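Lunside Robotics Club Forum > Coursework > Manipulation project
Thread: Insertion task, sim, success check and wrist view problems

kestrel_pid
Posted 2026-02-12

Second project for the manipulation class. The task is stick into pen holder, simulation only, on the Prultasen scene pack with the dark table. We have 700 scripted demonstrations and a policy trained on them. Two problems.

First, the success check. The grader script marks an episode as passed when the stick's lower tip is inside the cup's radius and below the rim height. It does not look at the gripper state. Our policy learned to lower the stick and stay there. It passes the grader, but I do not think it does the task as the handout words it ("place the stick in the holder").

Second, the wrist view. Validation loss is fine with both views and fine with the external view alone. With the wrist view alone it is useless. I want to know if this is a camera placement problem or a network problem before I spend more compute.

External view from one rollout: 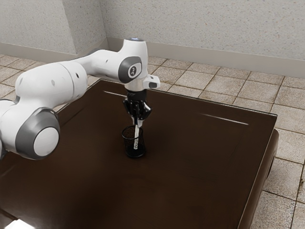
The check as written has only two conditions, tip radius and tip height, and both are evaluated on the last step. An episode that ends in the state shown, stick upright in the mesh cup with both fingers still closed on its upper end, counts as a pass. I would like to add a third condition that the fingers are open past a threshold and the stick has stayed in the cup for a fixed number of steps after that. Idalina Prata is grading this one and the handout does not say whether we may edit the script.

tolerance_stack
Reply

Do not edit the grader. Write your own check next to it and report both numbers. That was accepted on the first project when the drawer task had the same sort of hole in it.

On the condition itself, finger opening is a poor proxy. Use contact force between the stick and each finger. With an opening threshold you get false passes when the stick leans on one finger and is held up by it.

kestrel_pid
Reply

The stick cannot stay vertical after release in any case. The cup is much wider than the stick. It will lean on the rim, so contact with a finger is likely for a few steps unless the arm retracts.

tolerance_stack
Reply

Then require retraction. Gripper above the top of the stick, zero contact, tip still below the rim. All of that is available from the simulator state. You do not need a step counter if you demand clearance.

mbrandt_ee
Reply

Disagree on dropping the counter. The cup is a light body. If the stick hits the rim with any lateral speed the cup can tip after the gripper is already clear. Keep a hold window. Ours is 2 seconds of simulated time and it catches failures that the instantaneous check misses.

Also check the collision geometry of the cup. In the Prultasen pack the visual mesh and the collision mesh are separate assets. Ours had a convex hull on the cup for the first week, so the opening was closed as far as physics was concerned and the stick sat on top of an invisible lid. If you get the tip down to the floor of the cup you have the decomposed version and can ignore this.

kestrel_pid
Reply

We have the decomposed one. The tip goes nearly to the floor.

I will take both, clearance plus hold window. Back to the wrist view, which is the part I cannot explain. Same settings as the class template, nothing moved. A wrist frame from the same scene:

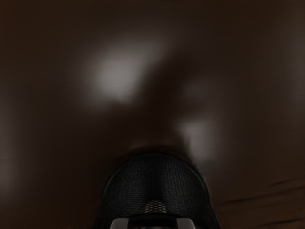 The encoder is the small convolutional one from the template, trained from scratch, no pretraining. Input is downsampled before it gets there. I have tried a larger crop, no crop, and brightness jitter on and off. Jitter made the wrist-only policy worse and had no effect on the two-view policy. Attention maps are not available since it is not that kind of network, so I ran an occlusion test. Masking the lower center of the wrist input changes the predicted action very little. Masking the bright patches on the table changes it a lot.

mbrandt_ee
Reply

Then it is using the highlights to localize. They move in the view when the wrist moves, and the lights are fixed, so within your demo set they correlate with arm position. It is a reasonable thing for the network to learn and it will break as soon as the lighting changes. Randomize the light positions and the table roughness. The template leaves both off.

tolerance_stack
Reply

That treats the symptom. Look at what is in the view. Housing, the upper edges of the fingertips at the bottom border, and blurred tabletop. There is no cup and no stick in that frame. If most of your frames look like this, no amount of light randomization gives the policy the information it needs. Pitch the camera toward the fingertips or move the mount outward, then retrain.

mbrandt_ee
Reply

One frame is not a distribution. The cup could be in view for most of the approach. Plot the fraction of steps where the cup projects inside the image before touching the mount. You have the camera pose and the cup pose, it is a few lines of code. Moving the camera also makes your results impossible to compare with the rest of the class.

tolerance_stack
Reply

Agreed on plotting first. I still expect the mount to be the answer. As for comparison, the handout fixes the arm, the gripper and the scene. It does not mention camera extrinsics anywhere.

drolura_dan
Reply

We are on team Drolura and did change the extrinsics in January for the pre-project. Points were not deducted, but we had to include the template result as a baseline. Budget the training time for both.

Unrelated to the mount: check that your depth of field setting is off in the wrist camera. If the blur in that frame comes from the renderer's lens model, you can disable it in the camera config. It costs nothing and we got slightly better edges on the tabletop texture afterward.

kestrel_pid
Reply

Depth of field was on. Inherited from the template. I have turned it off and am rendering the demos again.

Visibility plot is done on a held-out set, 3,824 steps. The cup is inside the wrist image for under half of them, and nearly all of those are early in the approach. During the last part of the descent it is out of view entirely. So both of you have a point: the information exists at the start and is gone when the alignment matters.

Plan is as follows. Template mount as baseline with the lens blur off. Second run with the camera pitched toward the fingers. Third run with the pitched camera plus light randomization. All three scored with the original grader and with the clearance and hold check.

mbrandt_ee
Reply

Add a fourth with the template mount plus randomization. Otherwise you cannot separate the two effects.

kestrel_pid
Reply

That is another night on the shared machine, and team Bastos has it booked after us. I will ask if they can swap.

tolerance_stack
Reply

Skip the fourth if they say no. State in the report that the effects are not separated and move on. Post the config diff when the runs finish, I want to see what pitch angle you settle on.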